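Section 5 - Putting the Sekau in place and first start

Read this bit before you take the heater out of the carton. The Sekau is an oil column heater, it's heavy, and once it's filled and warm you will not want to be shifting it. Gautier sleeve and foot kit are in the small box taped to the top. Don't bin it.

### 5.1 What's in the small box

- Gautier foot kit (2 feet, screws in a bag)
- wall sleeve, white
- thermostat knob, pressed fit
- hex key
- warranty card. Serial number goes on this, see 5.6

Missing something? Ring Idell with the carton code, not the shop. The shop doesn't carry spares.

### 5.2 Choosing the wall

Pick an inside wall if you can. Outside walls work, you'll just run it longer. Needs a power outlet of its own within reach of the cord. No extension leads. No power boards. No double adaptors.

Keep clear of:

- curtains, even short ones
- beds and the ends of sofas
- a door that swings towards it
- anything on wheels that could roll into the fins

**CAUTION:** Never stand the heater directly under a power outlet. Heat rises into the plug and can soften it.

Walk the wall before you commit. Scuffs and old marks don't matter, bumps and loose baseboard do, as the sleeve has to sit flat. Sweep first. Grit under the feet will scratch a smooth floor the first time somebody leans on the unit.
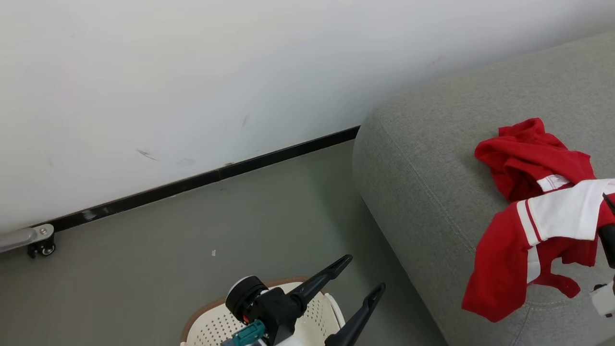
*Fig. 5a. White wall, black baseboard, grey floor.*

Carpet is fine if it's short pile. For deep pile or shag get the wide feet (Nultonton pattern, sold seperately) or the column leans. Cork and soft vinyl can dent under the standard feet, so use the wide ones there too.

### 5.3 Fitting the feet

1. Lay the carton foam on the floor, heater upside down on top. Two people for this.
2. Find the foot slots. One each end, between the last two fins.
3. Slide the first foot in, flat side out.
4. Screw finger tight only.
5. Same for the other foot.
6. Hex key, quarter turn on each screw. Stop there. The threads are brass and they strip.
7. Turn it upright. Don't drag it, lift it.

Leave it standing for 2 hours before you plug in. The oil has moved around in shipping and needs to settle. Gurgling in this time is normal. Gurgling a week later is also normal, just less of it.

**NOTE:** If there's oil on the foam, stop. Don't wipe and carry on. Pack it back up and call Idell.

### 5.4 Fitting the wall sleeve

Optional, but do it if you have small kids or a dog that barges about. It stops the unit tipping forward.

1. Stand the heater where you want it, 10 cm off the wall. Measure from the wall itself, not the baseboard.
2. Pencil a mark level with the top fin.
3. Move the heater away.
4. Check for pipes and wiring behind the mark. If you don't know, get someone who does.
5. Drill, plug, screw the sleeve on. Open end facing up.
6. Heater back, hook the strap through, pull snug.

Plasterboard with no stud behind it needs the spring toggles, not the plastic plugs. The plugs look like they've grabbed. They haven't.

Renting? Ask first. The heater can be used without the sleeve, only keep it on hard flat floor and well away from kids.

### 5.5 First start

1. Knob on to the spindle, push till it clicks.
2. Dial to 0, both switches off.
3. Plug in at the wall, power on.
4. Left switch on, then dial to 5.
5. Open a window. There will be a smell, it's the coating curing. Goes off in an hour or so.
6. Once the smell has gone, dial back to where you're comfortable. Most rooms want it at the middle.

The light on the left switch goes out when the room is up to temperature and comes back when it drops. That isn't a fault. We get a lot of calls on this one.

Right switch is the booster. Both on together for a cold room, then booster off. Leaving both on all night won't hurt the heater but it will hurt your bill.

**CAUTION:** Don't dry clothes on it. Not socks either. The airing rail (see Section 8) clips above the fins and is the only thing that should ever go on top.

### 5.6 Registering

Serial number is on the plate under the dial, long one starting with S. Copy it onto the card with the model number, 3,241, and post it. Or do it on the Idell site, whichever. You don't need to do both.

Keep your receipt with this book. Without it the warrenty runs from date of manufacture, so you could lose months.

### 5.7 Won't start?

- **No light, no heat.** Try a lamp in the same outlet. Lamp dead, it's your outlet or breaker.
- **Light on, no heat.** Give it half an hour. Oil is slow.
- **Clicks and cuts out.** Tilt switch. Floor's not level or a foot's not right in. Back to 5.3.
- **Trips the breaker.** Unplug. Don't try again on another outlet. Call us.
- **Ticking.** Metal warming up. Leave it.

Cleaning and summer storage are in Section 6. Unplug and let it go fully cold before either.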